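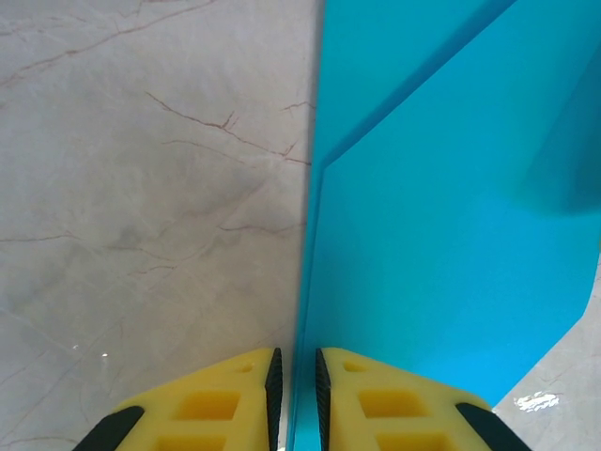

가장자리를 사이에 둔 두 손가락. 왼쪽은 바닥 위, 오른쪽은 시트 위.

원격 조작으로 종이 접기 시연을 녹화할 때의 작업 요령

Nidimo 작업실 노트, 2023년 8월 정리

대상 작업은 색지 한 장을 로봇 팔 두 대로 접는 것이다. 조작자가 리더 암을 손으로 움직이면 팔로워 암이 따라 움직이고, 그 관절값과 카메라 영상이 한 묶음으로 기록된다. 기록 프로그램은 Menum, 리더 암 손잡이는 Stunent를 쓴다. 다른 조합을 쓰는 작업실에서도 설정 메뉴 이름만 바꾸면 대부분 그대로 적용할 수 있다. 학습 쪽 설정은 다루지 않는다.

1. 작업면 준비

바닥재의 색과 무늬는 시연을 시작하기 전에 정하고 중간에 바꾸지 않는다. 대리석 무늬 바닥은 색지와 명도 차이가 나서 가장자리를 찾기 쉽지만, 가는 줄무늬가 종이의 접힌 선과 비슷하게 보이는 구간이 있다. 손목 카메라 화면만 보고 조작하면 이 줄을 종이 모서리로 착각할 수 있다. 연습 회차에서 바닥의 굵은 줄이 어디를 지나는지 먼저 익혀 둔다.

조명 반사도 같은 단계에서 확인한다. 팔을 네 군데 대기 위치로 보내 놓고 손목 카메라 화면을 차례로 본다. 하얗게 날아간 부분이 종이 가장자리와 겹치면 조명 각도를 낮추거나 확산지를 한 겹 댄다. 카메라 노출은 수동으로 고정한다. 자동 노출로 두면 그리퍼가 종이에 접근하는 동안 화면 전체 밝기가 흔들리고, 나중에 이 회차만 따로 골라내기가 어렵다.

바닥은 마른 천으로 닦는다. 젖은 천을 썼으면 완전히 마를 때까지 종이를 올리지 않는다. 물기가 남으면 종이가 들러붙고 가장자리가 물결 모양으로 뜬다.

2. 종이 고르기와 보관

색은 바닥과 벽에 없는 것으로 한다. 파란색이나 청록색 계열이면 밝은 회색 바닥에서 무난하다. 손가락과 같은 색은 피한다. 노란 손가락에 노란 종이를 물리면 어디까지가 종이인지 화면에서 구분이 안 된다.

두께는 손으로 집었을 때 한쪽 끝이 축 처지지 않는 정도가 맞다. 복사 용지는 손가락이 미는 힘에 먼저 구겨진다. 반대로 두꺼운 판지는 접힌 자리가 되살아나 누르는 동작을 여러 번 반복해야 하고, 시연 길이가 제각각이 된다.

한 번 접은 종이는 펴서 다시 쓰지 않는 것을 원칙으로 한다. 기존 접힌 선이 남아 있으면 다음 회차에서 종이가 그 선을 따라 먼저 꺾인다. 조작자는 잘 접었다고 느끼지만 실제로는 종이가 알아서 접힌 것이고, 새 종이에서는 같은 동작이 통하지 않는다. 접힌 선이 있는 종이도 데이터에 넣고 싶다면 별도 폴더에 녹화하고 파일 이름에 표시한다.

보관은 평평한 곳에 눌러서 한다. 말아서 둔 종이는 귀퉁이가 들려 집기가 지나치게 쉬워진다.

3. 가장자리 물기

이 작업에서 실패가 가장 많은 구간이다. 바닥에 붙은 종이의 가장자리를 위에서 내려와 무는 동작은 높이 오차를 거의 허용하지 않는다. 순서는 다음과 같다.

손가락을 조금만 벌린다. 크게 벌리면 닫히는 동안 종이를 밀어내는 거리가 길어진다.

두 손가락 사이의 틈이 가장자리 선 위에 오도록 맞춘다. 한쪽은 바닥, 다른 쪽은 종이 위에 있어야 한다.

바닥 쪽 손가락 끝이 바닥에 닿을 때까지 천천히 내린다. 종이 쪽 손가락이 먼저 닿으면 종이가 눌려서 빠져나오지 않는다. 손목을 살짝 기울여 바닥 쪽을 먼저 보낸다.

닫으면서 동시에 아주 조금 들어 올린다. 완전히 닫은 다음 들면 종이 끝이 패드 아래에 깔린 채로 끌린다.

물었으면 그 자리에서 한 박자 멈춘다. 이 정지 구간이 있어야 나중에 '물기'와 '옮기기'를 나누어 자를 수 있다.

패드 표면에 종이 가루가 쌓이면 미끄러진다. 회차를 묶음 단위로 나누고 묶음이 끝날 때마다 마른 솔로 쓸어 준다. 알코올은 패드 재질을 확인한 뒤에만 쓴다. 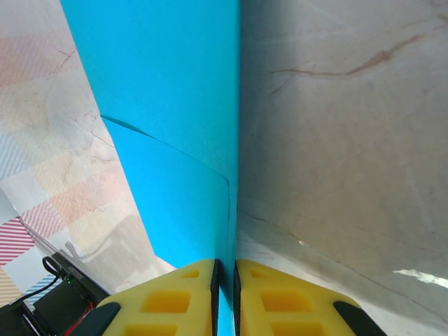
사진 제공: Nidimo / Yamuna Mudaliar

물고 난 뒤에는 종이가 손가락 사이에서 얼마나 서 있는지를 본다. 가장자리만 얕게 물면 옮기는 도중에 종이가 돌아가고, 깊게 물면 접는 선 근처까지 손가락이 들어가 누를 자리가 없어진다. 적당한 깊이는 패드 길이의 절반이다. 손목 카메라 화면에서 두 패드 사이로 보이는 종이 띠의 폭을 기준으로 삼으면 조작자가 바뀌어도 깊이가 비슷하게 유지된다.

종이가 겹쳐 있을 때는 몇 겹을 물었는지 확인하고 넘어간다. 위쪽 겹만 물려야 하는 단계에서 아래쪽까지 같이 물리면 종이 전체가 따라 올라온다. 이때 그대로 진행해서 어떻게든 완성시키는 조작자가 있는데, 그런 회차는 성공으로 표시하지 않는다. 놓고 다시 무는 과정까지 녹화에 남기고 '재시도' 표시를 단다. 재시도가 포함된 회차는 버릴 필요가 없다. 다만 비율이 높아지지 않도록 묶음마다 확인한다.

4. 두 팔의 역할 나누기

한 팔은 누르고 한 팔은 옮긴다. 녹화를 시작하기 전에 어느 쪽이 어느 역할인지 정하고, 한 데이터 묶음 안에서는 바꾸지 않는다. 좌우를 섞어 녹화하면 같은 화면에 대해 정반대 동작이 정답으로 기록된다. 좌우 대칭 데이터가 필요하면 묶음을 따로 만든다.

누르는 팔은 접는 선에서 한 손가락 폭만큼 떨어진 곳에 둔다. 접는 선 바로 위를 누르면 옮기는 팔이 넘어올 공간이 없다. 누르는 힘은 종이가 밀리지 않을 정도면 충분하고, 더 세게 누르면 팔로워 암의 모터가 계속 버티면서 열이 오른다. 모터 온도 경고가 한 번이라도 떴으면 그 묶음은 거기서 끊는다.

두 그리퍼가 가까워지는 구간은 느리게 지난다. 초보 조작자는 화면 하나만 보다가 반대쪽 손목을 친다. 손목 카메라 두 대와 고정 카메라 한 대를 나란히 띄우고, 시선은 고정 카메라 화면에서 시작해 물기 직전에만 손목 카메라로 옮기는 습관을 들인다.

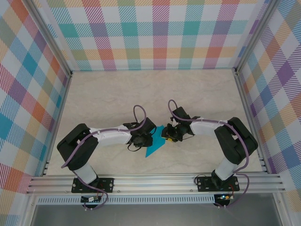 케이블도 이 구간에서 문제를 일으킨다. 손목이 안쪽으로 끝까지 돌아간 자세에서 케이블이 당겨지지 않는지, 바깥쪽으로 폈을 때 고리가 작업면까지 내려오지 않는지 둘 다 확인한다. 케이블 타이는 링크에 바짝 조이지 말고 케이블이 축 방향으로 조금 미끄러질 여유를 둔다. 관절을 지나는 부분은 묶지 않는다. 타이를 자른 끝이 날카로우면 옆 케이블 피복을 긁으므로 니퍼로 바짝 잘라 낸다.

마운트 판의 볼트는 매일 첫 회차 전에 조여 본다. 레일에 물린 판이 조금만 돌아가도 그리퍼 끝에서는 눈에 보이는 차이가 된다. 판과 레일에 걸쳐 연필로 선을 하나 그어 두면 돌아갔는지 바로 알 수 있다. 선이 어긋난 상태로 녹화한 회차는 어긋나기 전 회차와 섞지 않는다.

5. 속도와 멈춤

사람 손으로 접는 속도의 절반 이하로 움직인다. 조작자가 익숙해지면 속도가 저절로 빨라지는데, 초반 회차와 후반 회차의 길이 차이가 크면 학습에 불리하다. Menum의 회차 길이 표시를 화면 구석에 띄워 두고 첫 묶음의 평균에서 크게 벗어나지 않도록 맞춘다.

망설이는 동작은 줄인다. 종이 위에서 그리퍼를 좌우로 흔들며 위치를 찾는 습관이 있으면, 그 흔들림까지 배운다. 위치가 애매하면 대기 높이로 올라갔다가 다시 내려오는 편이 낫다. 올라가는 동작은 의미가 분명하고, 편집할 때 자를 지점도 된다.

시작 자세와 끝 자세는 같게 한다. 리더 암 옆에 거치대를 두고 손잡이를 거기 걸친 상태에서 녹화를 시작하고 끝낸다. 거치대 없이 허공에서 시작하면 조작자의 키와 의자 높이에 따라 초기값이 흩어진다.

6. 시작 위치 바꾸기 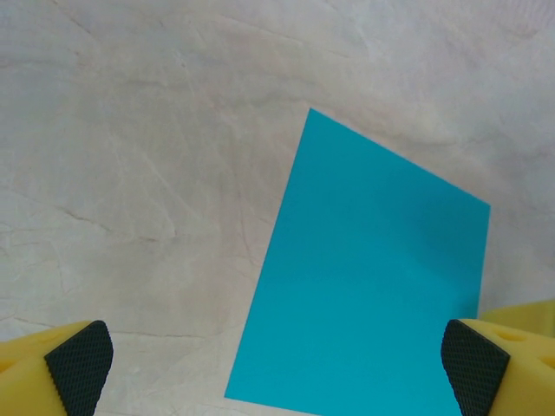 종이를 매번 같은 자리에 놓으면 조작은 편하지만 데이터의 쓸모가 줄어든다. 위치와 각도를 회차마다 바꾸되, 조작자가 직접 정하지 않는다. 사람은 무작위로 놓는다고 생각하면서도 집기 편한 쪽으로 몰아 놓는다. 위치표를 미리 인쇄해 두고 보조자가 표대로 놓는 방법이 가장 간단하다. 각도는 가장자리가 그리퍼와 나란한 경우만 모으지 말고, 종이가 비스듬히 놓여 꼭짓점 하나가 위쪽을 향하는 경우도 넣는다. 이렇게 놓이면 오른쪽 변의 아래쪽이 오른손가락 패드 뒤로 들어가 손목 카메라에서 보이지 않는다. 그 변을 물 계획이라면 내려가기 전에 손목을 옆으로 빼서 변 전체를 한 번 화면에 담고 들어간다. 가려진 채로 감으로 무는 회차는 성공해도 화면에 근거가 남지 않는다.

위치표의 칸은 팔이 닿는 범위보다 한 칸 안쪽까지만 만든다. 한계 근처에서는 팔꿈치가 펴지면서 손가락 각도가 달라지고, 가장자리를 무는 동작이 다른 동작이 된다. 범위 끝은 별도 묶음으로 소량만 녹화한다.

7. 회차 관리

작업실에서 Shetty 묶음이라고 부르는 현재 데이터는 1,184회차이고, 이 가운데 400회차는 재시도 없이 끝까지 간 것이다. 나머지는 재시도가 포함되었거나 접힌 선이 있는 종이로 녹화했다. 두 종류를 처음부터 나누어 두지 않아 Aatos Jääskeläinen이 영상을 하나씩 열어 다시 분류했다. 녹화 직후에 표시하면 한 회차에 몇 초면 되는 일이다.

표시는 다음 항목만 남긴다.

결과: 성공, 재시도 후 성공, 실패
종이: 새것, 접힌 선 있음
누르는 팔: 왼쪽, 오른쪽
조작자 머리글자
위치표 칸 번호

자유 기록란은 두지 않는다. 칸이 있으면 사람마다 다르게 쓰고, 나중에 검색이 안 된다. 특이 사항은 종이 장부에 회차 번호와 함께 적는다.

성공 기준은 문장으로 써서 모니터 옆에 붙인다. 현재 쓰는 기준은 '두 변의 어긋남이 손가락 폭보다 작고, 두 그리퍼가 종이에서 떨어진 뒤에도 접힌 상태가 유지될 것'이다. 종이가 되살아나 벌어지면 실패로 표시한다. 놓자마자 녹화를 끊으면 이 판정을 할 수 없으므로, 손을 뗀 뒤 2초를 더 기록한다.

8. 조작자 교대

한 사람이 이어서 조작하는 시간은 짧게 잡는다. 피로는 물기 깊이에서 먼저 나타난다. 얕게 무는 회차가 연달아 나오면 교대할 때다. 새 조작자는 기록을 끈 상태로 몇 차례 접어 본 뒤 들어가고, 앞사람의 마지막 회차 영상을 한 번 보고 속도를 맞춘다.

손잡이의 방아쇠 유격은 교대할 때마다 확인한다. Stunent 손잡이는 완전히 놓은 위치와 완전히 쥔 위치를 각각 저장해야 한다. 쥐는 힘이 약한 사람이 저장한 값을 센 사람이 이어 쓰면 그리퍼가 방아쇠 중간쯤에서 이미 닫혀 버린다.

9. 자주 나오는 문제

종이가 그리퍼에 붙어서 떨어지지 않는다: 정전기다. 습도를 확인하고, 벌린 뒤 곧바로 위로 빼지 말고 종이 면을 따라 바깥쪽으로 뺀다.

팔로워 암이 늦게 따라온다: 카메라 해상도부터 낮춰 본다. 같은 USB 허브에 카메라를 모두 꽂았으면 나눈다.

접힌 선이 휜다: 옮기는 팔이 원호를 그리지 않고 직선으로 끌고 간 경우다. 높이를 먼저 확보하고 넘긴다.

한쪽 손가락만 종이를 민다: 손목 회전이 가장자리와 맞지 않은 것이다. 열고 올라가서 각도를 다시 맞춘다. 닫은 상태에서 비틀어 맞추면 종이 귀퉁이가 구겨진다.

영상은 정상인데 관절값이 중간에 비어 있다: 팔 제어 보드의 커넥터가 헐거운 경우가 많다. 전원을 내리고 다시 꽂은 다음, 해당 회차는 삭제한다.

9월에는 접힌 종이를 반대편에 쌓는 단계를 추가하고, 그때 쓰는 위치표도 같은 형식으로 올린다.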